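Fededness Development Team Looks Past Its First Stage Race

The sports director of the Fededness women's development team has asked for patience as the squad prepares for its second season, saying that the riders will be judged on how they race and that a place on the podium at Erkton is an ambition, but not a condition of anyone's contract.

Speaking at the team's base in Esundale, where the riders are completing a training block before the spring calendar opens in March, the director reviewed a first year in which the team started late, lost two riders to broken collarbones, and finished its only stage race with four of the six riders who had begun it.

"We were a new organization and we made the mistakes of a new organization," the director said. "We had good riders in poor positions at important moments. Some of that was inexperience on the bike, and some of it was ours, in the car. I would not want the riders to carry all of it."

The stage race in question, the Tour of Erkton, is held over four days and finishes with a circuit through the old town. Fededness arrived at last year's edition with a clear plan to protect one climber for the third stage, which ends at the reservoir above Naidoo. The plan did not survive the second day. A crosswind on the exposed road north of Erkton split the field, and the climber was caught in the third group with only one teammate beside her. By the finish she had lost more time than the mountain could give back.

"We had talked about that road in the morning meeting," the director said. "We had marked it on the course notes. Then there was a crash on the other side of the road, everyone looked left, and the front of the race went away on the right. It took less than a minute. On television you would hardly have noticed it."

The lesson the team drew from that afternoon has shaped its winter. The director described a program in which riders spend far more time practicing positioning as a group than they did a year ago, often at moderate speed and on roads chosen because they are narrow or badly surfaced. Two sessions a week are given over to moving a leader from the back of the group to the front without using more effort than necessary. A third is spent on echelons, on whatever morning the wind is strong enough.

Asked whether the riders enjoy this work, the director paused before answering. "They enjoy it more than they did in November. It is repetitive, and when it goes wrong it is cold and everyone is annoyed with everyone else. But I have seen them start to correct one another without being told, and that was something we did not have last year."

The climber who lost her chance at Erkton remains with the team and will again lead it in hilly races. She has been joined by three new riders, one of them a former track pursuiter who is expected to take a prominent part on flat stages. The director was careful in discussing her.

"She has an engine that most of our group does not have. She also has very little experience of sitting in a field of more than 60 riders on an open road for four hours. Those are different skills. If we put her on the front of every race this spring because she can do it, we will have a tired rider in May and we will have taught her nothing. She needs to learn to finish races first."

The field at Erkton is expected to include several established professional teams, and the final stage finishes after 7 laps of the town circuit. The race distance on that last day is 63 miles, short by current standards, which in the director's view makes it harder to control. Small time gaps at the top of the standings have changed hands there more than once, usually through bonus seconds at the intermediate sprints.

"Short stages are nervous stages," the director said. "There is no long opening hour when people settle down. If you are defending a narrow lead, you need teammates around you on the first lap, and you need them to know the corners. We will drive the circuit the evening before and we will ride it again in the morning. I want every one of them to know where the drain covers are."

The team has also changed the way it lives between training days. During its first season, riders met only at races and at two short camps. This winter they have shared accommodation in Esundale for weeks at a time, with a common kitchen and a rotation for cooking and cleaning that the riders drew up themselves.

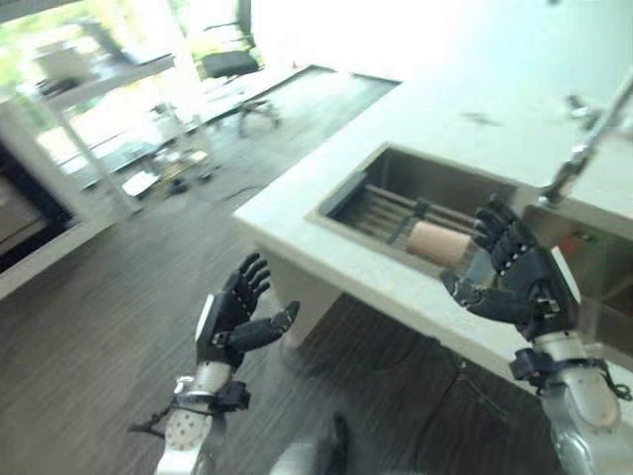 The director regards the arrangement as one of the more useful decisions the organization has made, although it was adopted in the first place to save money. Hotels near the training roads are expensive through the winter, and the team's budget does not allow for a traveling chef. A nutritionist visits once a month and reviews menus with the riders. The remaining decisions are left to the group.

"I was doubtful," the director admitted. "I thought we would have arguments about the shopping and about who went to bed late. We did have those arguments. They were settled, and the riders settled them. When you have worked out something like that with a person, it is easier to tell her on the radio that she is in the wrong place and have her hear it properly."

Not every change has been as successful. An attempt to introduce individual coaching for each rider, conducted remotely by outside specialists, was abandoned after six weeks when it became clear that the programs conflicted with the group sessions. Riders were arriving at team training already tired from intervals that no one on the staff had known about. The team now employs a single coach, who is present in Esundale and answers to the director.

"That was an expensive way to learn something simple," the director said. "The specialists were good. The communication was not, and I was responsible for the communication."

Money was a recurring subject of the conversation. Fededness operates with a modest staff: one director, one coach, one mechanic, and two soigneurs who share their time with a men's club. The team owns one car and rents a second for stage races. Supporters in the Esundale valley raised part of last season's equipment costs through a hill climb in September, for which 400 riders of all ages entered. The organizers have raised the limit to 1000 entries for the coming edition, and the proceeds will again be divided between the team and local youth cycling.

The director said the event had an effect beyond its income. Several of the younger participants have since joined the valley's junior training group, and the team's riders take turns leading it when they are at home.

"One of the girls asked our climber what had happened at Erkton. She asked very directly, in the way that a twelve-year-old will. And our rider explained it to her, with water bottles on the ground for the groups, and where she should have been and why she was not there. I listened to it from a few yards away. It was a better analysis than the one I had given."

On the matter of results, the director declined to set a number of victories for the season. The team has been told by its sponsors that funding is secure through the end of the following year, and the director said this had allowed the staff to enter fewer races and prepare for them more thoroughly. The early calendar consists of three one-day races, the first of them a flat event in which the former pursuiter will start with no assigned duties other than to remain in the first half of the field.

The Tour of Erkton follows after a break of two weeks. The team will travel with six riders and has not yet decided on the final place. Two riders are under consideration, one a strong finisher on slight rises and the other a domestique whose form has improved considerably since the new year. The choice will be made after the last of the one-day races.

"I know which way I am leaning, and I will not say it here, for the reason that both of them will read this," the director said. "They have each given me good arguments on the road. One of them will be disappointed, and I will tell her in person, with the coach present, and she will have a full program of racing afterward."

The crosswind road north of Erkton is again on the route, this time on the opening day. The director has already visited it twice, once in rain, and intends to return with the riders before the race. The reservoir climb above Naidoo keeps its place on the third stage — a finish that suits the team's leader better than any other on the spring calendar.

"If she starts that climb in the same group as the favorites, I will be satisfied with our work up to that point," the director said. "After that it is uphill, and she knows how to ride uphill."

The team remains in Esundale until the end of the training block and will name its squad for the opening one-day race in the week before the start.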